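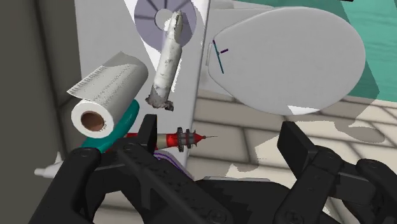

冒充派出所的电话,你们那边有人接到吗

楼主 河西老钟
周三下午四点多接到的,自称经侦,说我名下有张卡牵扯一起案子,案号、警号报得很溜。我问他哪个所,他说了个地名,我查了一下确实有这么个所,但电话对不上。最后让我交799块“核验保证金”,说两小时退回。我没交。想问问这种小额的报案有没有用。

二楼 豆沙不甜
799也骗?我以前听的都是几十万起步。

三楼 Gronia
金额小才好骗啊,很多人觉得几百块买个安心。我表姐去年给过400,对方还发了张盖章的“收据”,章上字都是歪的。

四楼 夜班老吴
报案肯定有用,别听人说不管。打110或者96110登记一下,号码、时间、收款账户都留着。

五楼 纸上谈冰
回四楼,登记是登记,有没有用另说。我登记过一回,到现在一个回电都没有。号码是改过的,账户是别人的,查到头也就是个卖卡的学生。

六楼 夜班老吴
卖卡的也是要判的,帮信罪了解一下。你没接到回电不等于没人查,人家没义务给你汇报进度。

七楼 纸上谈冰
那你怎么知道有人查?两头都没证据,你就非要信好的那头。

八楼 Lorier
插一句,楼主说“案号报得很溜”,那案号记下来没有?我怀疑是现编的。真的立案不会在电话里收钱,这一条就够了,别的都不用看。

九楼 河西老钟
记了,最后三位是134,前面有一段没听清。让他重复,他就开始凶,说我不配合要上门拘我。

十楼 豆沙不甜
要上门你就让他上门嘛,我给他泡茶。

十一楼 Gronia
群里有人转了篇文章,说这伙人上周已经抓了100个,楼主可以放心了。

十二楼 Lorier
哪个群,哪篇文章,哪里的警方发的?我搜了一圈没找到通报。正好一百个,这数我不太信。

十三楼 Gronia
我也是看别人转的,原文点进去已经删了。

十四楼 纸上谈冰
删了的不算。防骗帖里传没出处的消息,说不过去吧。

十五楼 夜班老吴
这个我同意五楼那位。楼主还是去登记,带上通话记录截图,直接去窗口,别在电话里说。

十六楼 河西老钟
行,明天上午去一趟。收款账户我只截到半截,不知道人家收不收,去了再问。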